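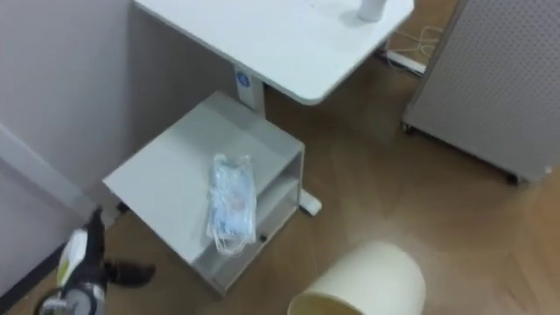 Does a small side unit next to a desk keep the desk clear?
It moves the clutter about two feet to the left and one foot down, and after that it depends on you.

The Side Surface Gallery
Jan 1, 2023

The Plonura newsletter ran a piece in June claiming that every desk needs a "landing surface," meaning a low unit or cabinet within arm's reach where the small stuff goes. I have my doubts. I have furnished 2 offices in Dimham and bought the landing surface both times, and what landed on it stayed there until I moved out. So this gallery is about tops: the flat places on furniture that was bought for some other job, and the things that end up on them.

The first picture has a little light-grey cabinet in front of the desk column. It has an open compartment with a divider, and a bag of what look like folded face masks is on the top. I've got nothing against the cabinet. I would like to hear from anyone who has kept an open compartment in use for a whole year, though. The Hamdan catalog calls this sort of thing "effortless storage" and lists 7 versions of it, all photographed with one plant and one book. Mine never had a plant.

I'll give the pedestal desk some credit. A single column leaves room underneath, and a low unit can go there without anyone's knees objecting. The foot does stick out past the cabinet on one side, so measure the foot before you buy the cabinet. Cendent's fitting guide skips this entirely and only gives the width of the top.

Then there are appliances. Anything with a flat lid becomes a table sooner or later, and the big white floor-standing kind is the worst, being at exactly the height where a hand wants to put something down. 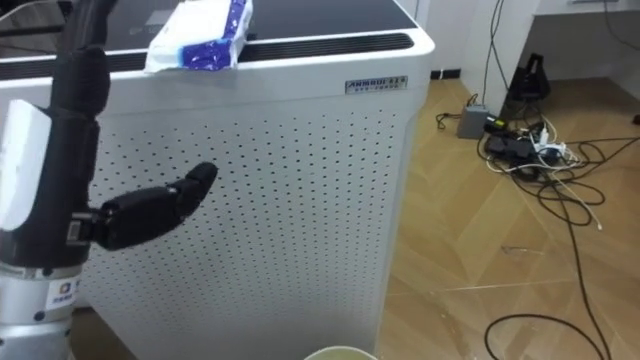 Tissues or wipes on the black top of a white ANNBOUI unit, hanging a little over the front edge.

I keep reading that a glossy black top looks "premium." Maybe it does in the store. At home it shows dust by lunchtime, and you can't cover it with a tray if there's a vent grille to keep clear. I tried a tray on mine anyway — it lasted 8 days.

The parquet I can't argue with. A warm tan floor makes white furniture look less like a clinic, and it costs you nothing if it came with the room.

More tops will go up when I have them. Shelves with doors are getting a page of their own, and I'm not convinced by those either.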